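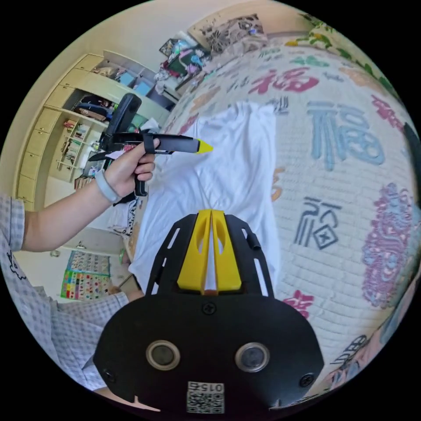

스쿨베리선 264호

우리 보존철도에 증기기관차가 몇 대냐고 물어보면 나는 일단 한숨부터 쉰다. 명부에는 여러 대가 올라 있는데 지금 불을 넣을 수 있는 건 264호 한 대뿐이고, 그 한 대도 8월 내내 스쿠벤 차고에서 배를 드러내고 누워 있었으니까. 정확히 말하면 보일러를 들어내고 차대만 덩그러니 남은 거지만, 내 눈에는 꼭 수술대 위의 환자 같았다.

나는 그해 여름에 화부 견습이었다. 삽질은 제법 한다는 소리를 들었는데 기관차가 누워 있으니 삽이 무슨 소용이람. 그래서 맡은 일이 연관 닦기였다. 보일러 속을 지나가는 그 긴 관 말이다. 철솔을 넣고 밀고, 빼고, 또 넣고 민다. 저녁에 코를 풀면 까만 게 나왔다. 어머니는 빨래를 따로 하라며 대야를 하나 사 주셨다.

정비장은 라샤 아와드였다. 키는 나보다 한참 작은데 목소리가 안전밸브 같았다. 터지면 차고 끝까지 들렸다는 뜻이다.

"너, 그거 닦은 거야, 쓰다듬은 거야?"

첫 주에 제일 많이 들은 말이 이거다. 나는 억울했다. 진짜로 닦았거든! 그런데 라샤 씨가 손전등을 비추면 꼭 안쪽에 그을음이 한 줄 남아 있었다. 그러면 다시 철솔을 넣고, 밀고, 뺐다. 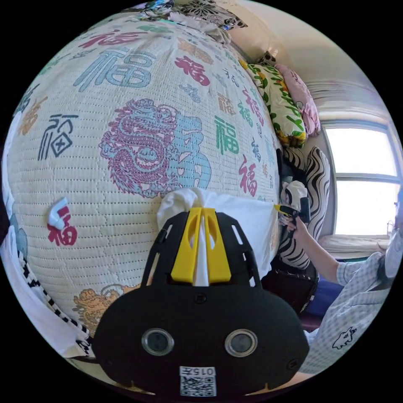
264호의 문제는 보일러보다 오른쪽 실린더였다. 안쪽이 한쪽으로 닳아서 피스톤 링을 새로 끼워도 증기가 샌다고 했다. 라샤 씨는 하숙집 침대에 도면을 펴 놓고 밤마다 들여다봤는데, 나도 몇 번 불려 가서 끄트머리를 잡고 있었다. 그 방 매트리스 커버에는 크고 작은 '福' 자가 색색으로 잔뜩 찍혀 있고 가운데에는 자줏빛 도는 분홍색 선으로 그린 용이 입을 벌리고 있었다. 도면을 펴면 용 머리가 딱 실린더 옆으로 삐져나왔다. 나는 그게 증기를 먹으러 온 놈 같아서 자꾸 웃음이 났고, 라샤 씨는 웃을 시간 있으면 치수나 부르라고 했다.

"오백칠십사."

"뭐가?"

"여기 적힌 숫자요."

"그건 도면 번호잖아, 이 녀석아."

그 뒤로 한동안 차고 사람들이 나를 '오백칠십사'라고 불렀다. 지금도 두어 명은 그렇게 부른다.

실린더를 깎아내고 안에 새 통을 끼워 넣자는 결론이 났는데, 그 쇠를 구하는 게 또 일이었다. 여기서 로리에 고티에가 나온다. 로리에는 '리셀'이라는 고물상을 했다. 간판에 그렇게만 적혀 있어서 뭘 되파는 집인지 아무도 몰랐고, 들어가 보면 정말 뭐든 다 있었다. 선풍기, 교회 의자, 배 닻, 그리고 뒷마당 방수포 밑에 281호의 잔해가 있었다.

281호! 나는 그 기관차가 벌써 옛날에 용광로로 들어간 줄 알았다. 264호보다 조금 늦게 나온 자매인데, 사고가 난 것도 아니고 그냥 낡아서 팔려 나갔다고 들었다. 그런데 풀밭에 실린더 한 쌍이 나란히 놓여 있는 거다. 흙이 묻어 있고 안에서는 도마뱀이 나왔다.

"저거 얼마예요?"

내가 물었더니 로리에가 나를 위아래로 훑었다. 철솔 가루가 귀에까지 묻은 놈이 얼마를 갖고 있겠나 싶었겠지.

"안 팔아."

"간판에 판다고 써 있잖아요."

"되판다고 써 있지. 저건 산 적이 없어. 우리 아버지가 그냥 끌고 왔어."

말이 되는 소린지 아닌지 모르겠지만 나는 할 말이 없어서 차고로 돌아왔다. 라샤 씨한테 그대로 전했더니 작업 장갑을 벗고, 손을 씻고, 머리까지 다시 묶고는 혼자 나갔다. 저녁때가 다 되어서 돌아왔는데 표정이 이상했다.

"오른쪽 한 짝 준대."

"얼마에요?"

"첫차에 태워 달래. 기관실에."

"그게 다예요?"

"기적도 울리게 해 달래."

그건 규정 위반 아니냐고 내가 물었고, 라샤 씨는 못 들은 척했다. 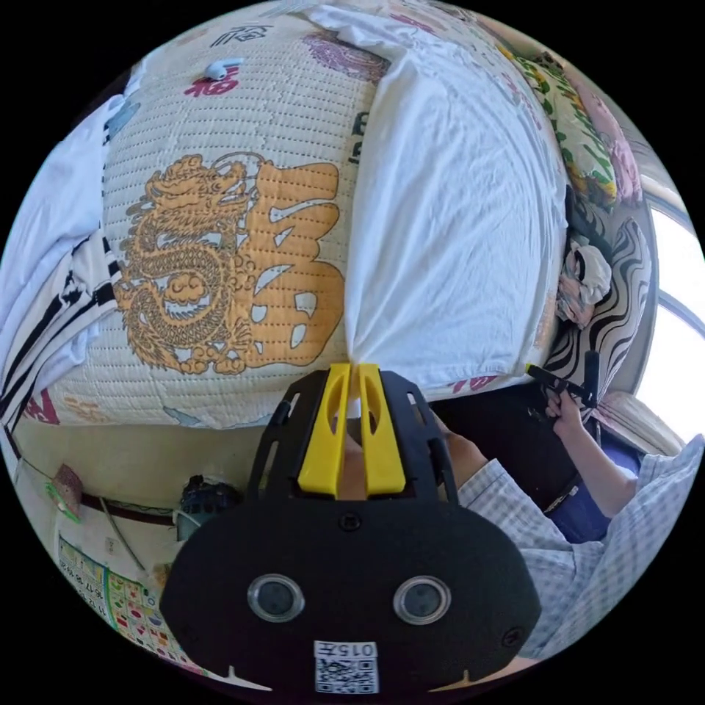 실린더를 옮겨 달고 맞추는 데 가을이 다 갔다. 볼트 구멍이 하나 안 맞아서 이틀을 날렸고, 무사 철공소에서 새로 깎아 온 링은 첫 번째 것이 너무 빡빡해서 돌려보냈다. 그사이 나는 연관을 전부 닦았다. 마지막 관에 손전등을 비춘 라샤 씨가 아무 말도 안 하고 그냥 지나갔는데, 나는 그날 집에 가는 길에 좀 뛰었다. 왜 뛰었는지는 모르겠다. 발이 그냥 그렇게 움직였다.

불을 넣는 날은 새벽부터 추웠다. 장작부터 넣고, 기름걸레를 넣고, 석탄은 아주 조금씩. 급하게 데우면 보일러가 상한다고 귀에 못이 박히게 들은 터라 삽을 든 손이 다 떨렸다. 압력계 바늘은 한참을 꼼짝도 안 했다. 로리에는 약속한 시간보다 한참 먼저 와서 양복 차림으로 탄수차 옆에 서 있었다. 양복이라니! 나는 그 옷이 점심때쯤 어떻게 될지 알았지만 말해 주지 않았다.

바늘이 12를 가리키자 라샤 씨가 고개를 끄덕였다. 브레이크를 풀고, 가감변을 손톱만큼 열었다. 오른쪽 실린더에서 쉭 하는 소리가 났고, 나는 새는 줄 알고 눈을 질끈 감았다.

"배수변 열어 둔 거야. 눈 떠."

떴더니 차고 문이 뒤로 가고 있었다. 아니, 우리가 앞으로 가고 있었다. 로리에가 기적 줄을 잡고 나를 보더니, 지금 당겨도 되냐고 아주 작은 목소리로 물었다. 나는 라샤 씨를 봤다. 라샤 씨는 갑자기 반대쪽 창밖에 볼일이 생긴 사람처럼 고개를 쭉 빼고 있었다.

"당기세요."

내가 말했고, 로리에는 스쿠벤 건널목이 나올 때까지 그 줄을 놓지 않았다.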